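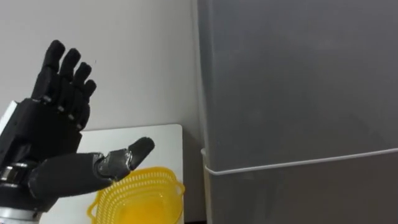
closthorpe-fruit-fridge

Data card, revision 5

Summary

Closthorpe is a set of short recordings about household fruit storage. The subject of each recording is a small group of objects: a table, a plastic basket, the fruit in it and a refrigerator. The set has 400 recordings, split into 200 for training, 60 for validation and the rest for test. The split is by fruit combination, so a combination used in training does not appear in test.

Directory layout

closthorpe/
 recordings/
 stills/
 labels/objects.csv
 labels/places.csv
 splits/

File names in recordings/ and stills/ share a stem. Read the stem from the right if you parse it, as older stems carry an extra field on the left.

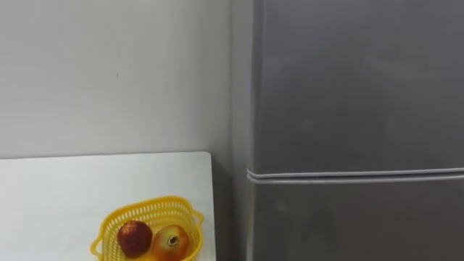
OBJECTS

basket: yellow plastic, perforated sides, two small loop handles. Labeled as one object, handles included.

fruit_round: apples and similar. Dark red skin is common in this class. Where the kind is uncertain, the label stays at fruit_round and the kind column is left blank.

pomegranate: separate class. The calyx is marked with a single point when it is visible.

table: white top. Only the top surface is outlined; legs go under furniture_other.

refrigerator: tall, gray. The gap between table and refrigerator is labeled background.

Fruit pieces that touch each other get separate outlines. Parts of a fruit hidden by the basket rim are not filled in.

Places

Every object row has a place: table, basket, shelf, drawer or floor. Fruit in the basket takes the place "basket" even when the basket is on the table. The basket has its own row.

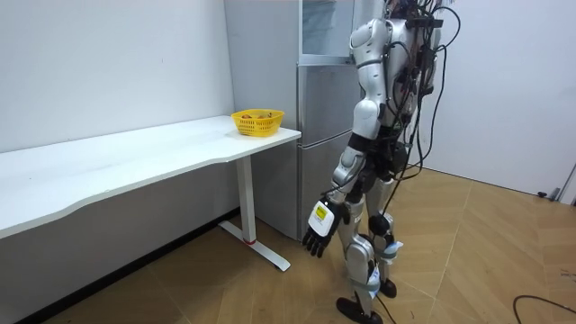 Basket near the right end of the table, side view.

Known issues

Labels from side views are coarser. Small items just above the basket rim are grouped under fruit_unsorted. Do not use these rows for counting.

The color columns were filled in by Keskin and have not been checked against the Stastberg color list.

places.csv uses semicolons. objects.csv uses commas. This will be fixed in the next revision.

Related

Drorkano uses the same place names for vegetables and can be merged on the stem field.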